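Notes from the kitchen bench: the new recording rules

August 19, 2019

Hello again from the Kemside end of the building. Last issue I promised I'd write up the house rules for recording kitchen tasks, and then the summer got away from me, so thanks to everyone who nudged (there were several of you, and one of you nudged twice in the same afternoon).

Quick background for the folks who joined over the summer. The Nugroho project teaches a two-armed robot to do ordinary kitchen jobs by learning from people doing them first. We have 2,876 recordings in the library now. I spent a good part of July going back through the older ones with the review team, and we ended up setting 785 of them aside. That hurt! Most were perfectly nice pieces of work by the person doing the task. What sank them was the boring stuff: no start point, a hand wandering out of view for half the job, an appliance that had moved between one take and the next and no way of telling how far.

So we now have a written practice, version one, four rules. It isn't a standard in the grand sense and I don't want anybody quoting it as one. It's a page and a half, it lives in the Ziltine folder, and it's meant to be argued with. I've put the short form below with my own commentary, which you can skip if you only want the rules.

Rule 1. Mark the appliance before you start

Every appliance gets four small pieces of painter's tape, one near each corner, placed where they can be seen from the working position. Keep them off buttons, vents and warning stickers. Same color on all four. We went back and forth on printed markers and they may come back later on, but tape is cheap, it peels off clean, and I can put a fresh set on in a minute. The tape stays put for the whole batch. If a piece falls off, stop and start a new batch with a note in the log — please don't stick it back "about where it was." I have done this myself and I was wrong to.

Rule 2. Steady hand first, working hand second

Lots of kitchen jobs need one hand to hold the thing still and the other to do the pulling or twisting. The portafilter on the espresso machine is the one everybody knows. A light machine will skate across the counter if you only haul on the handle, and an arm that has learned from one-handed recordings will happily try to haul on the handle. So the rule says the bracing hand goes down flat, on a part of the body that can take the pressure, before the working hand applies any force. Leave the bracing hand there until the force comes off. Don't let it hover, and don't use it to grab something else halfway through.

The same goes for the safety side of things. On the robot, the bracing arm has to report contact before the other arm is allowed to turn anything. Skollov (the bit of software that checks each plan before it runs) now refuses any twisting step without it. A few of you have already run into that refusal and written to me in capital letters. I hear you, it's slow, and it's staying.

I like the espresso task for showing this one because both hands have a clear job: left palm on the ribbed metal top with the fingers spread, right hand around the handle. You can also see the tape from Rule 1 on the cream edges, two pieces up on the rim and two down by the drip tray.
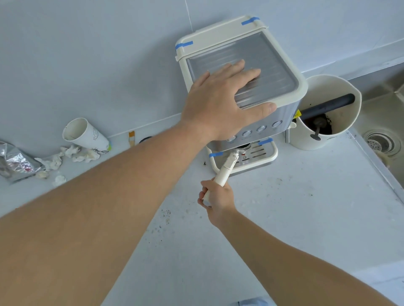

Rule 3. Leave the counter the way people leave counters

This was the one we argued over most. Our early habit was to wipe everything down and clear the back of the counter before each take, and the recordings looked lovely. Then we'd put the arms in a break room at four in the afternoon and they'd get thoroughly muddled by a paper cup lying on its side.

The rule now is that loose coffee grounds, crumpled tissues, packets and so on may stay where they are, as long as three things hold. Nothing sits in the path of either arm. Nothing sharp or breakable is within a forearm's length of the task. And the mess isn't arranged. Please, no decorating! We had a run in the spring where the same banana showed up in 33 recordings, in what I can only call flattering positions, and the model got very interested in bananas.

Used grounds can stay in the knock box during a batch, too. Empty it when they reach the bar. That last part isn't really about data, it's about me having to clean the counter afterward.

Rule 4. Write down what the recording can't tell us

For each batch, fill in the log before you leave the bench. We need the appliance, the task, whether it was hot or cold, whether there was water in it, and anything that felt odd in the hand. A stiff handle feels very different from a loose one and they can look exactly alike on screen. One line is fine. "Handle sticky for the first few goes" is a terrific log entry and I'd frame it if I could.

If the appliance is hot, the log also needs to say how long it had been on. Hot tasks are for people who've done the burn briefing, and robot trials on hot appliances are paused completely until the new stop button is in at the far end of the bench. I had hoped to have a date for that one. I don't.

What happens to the old recordings

The ones we set aside aren't deleted. They're in their own folder and you can still use them for things like spotting objects, where a missing start point doesn't matter much. What they can't be used for is training anything that moves an arm. I've been through roughly 34 of them to see whether the logs could be filled in after the fact, and the answer is mostly no, unless the person who made the recording remembers the day. If you think one of yours can be rescued, send me the batch name and what you remember, and I'll take a look.

Next round

Comments on version one are open until the end of September. Put them in the margin of the shared copy so other people can pile on (or disagree, politely). I'd especially like to hear from anyone left-handed. Rule 2 was written by right-handed people looking at a right-handed setup, and I suspect we've baked in something silly about which side the knock box goes on.

Also, whoever borrowed the good roll of blue tape, it goes in the second drawer down.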